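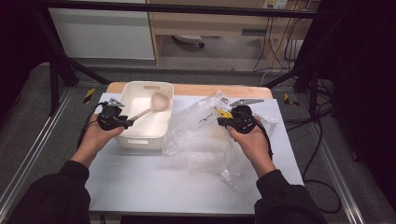

Pourquoi la cuillère en bois ne brûle-t-elle pas les doigts ?

Tu as sûrement déjà vu un adulte remuer une soupe qui fume avec une vieille cuillère en bois. La soupe bout, ça fait des bulles, et pourtant la main qui tient le manche est tout à fait tranquille. Si on laissait une cuillère en métal dans la même casserole, il faudrait vite attraper un torchon ! Alors, que se passe-t-il ?

La chaleur voyage

Tout ce qui t'entoure est fait de grains minuscules, bien trop petits pour être vus, même avec une bonne loupe. Ces grains bougent sans arrêt. Quand il fait froid, ils gigotent un peu, et quand il fait chaud, ils gigotent beaucoup. Imagine une longue file d'enfants dans la cour, épaule contre épaule : si le premier se met à sautiller, il bouscule le deuxième, qui bouscule le troisième, et ainsi de suite jusqu'au bout de la file. La chaleur avance un peu comme cela, de grain en grain. Les savants appellent ce voyage la conduction.

Des matières pressées et des matières lentes

Dans le métal, la chaleur file à toute allure, car de toutes petites particules, les électrons, s'y promènent librement et transportent l'agitation très loin. On dit que le métal est un bon conducteur. Dans le bois, c'est une autre histoire. Le bois vient d'un arbre, et l'arbre est plein de petits tubes qui servaient à faire monter l'eau depuis les racines. Une fois le bois séché, ces tubes contiennent de l'air – et l'air, quand il est enfermé, laisse très mal passer la chaleur. Le bois est donc un isolant, comme la laine de ton pull ou les plumes d'une couette.

L'eau qui bout dans une casserole est à 100 degrés. Le bout de la cuillère qui trempe dedans devient très chaud, bien sûr, et il ne faut pas le toucher, mais le haut du manche reste tiède pendant un bon moment.

À toi d'essayer (avec un adulte)

Il te faut une cuillère en bois, une cuillère en métal de la même longueur, un grand bol lourd et 2 noisettes de beurre.

Colle une noisette de beurre tout en haut de chaque manche.
Pose les cuillères dans le bol, manches en l'air.
Demande à l'adulte de verser de l'eau bien chaude, puis attends 14 minutes sans rien toucher.

Quel beurre a commencé à glisser le premier ? Tu peux le dessiner dans ton cahier, et recommencer avec une cuillère en plastique si tu en as une – le plastique est lui aussi un isolant.

Et après ?

Passe ta cuillère en bois sous l'eau, essuie-la et laisse-la sécher à l'air. Elle n'aime pas beaucoup le lave-vaisselle, où elle finit par se fendre.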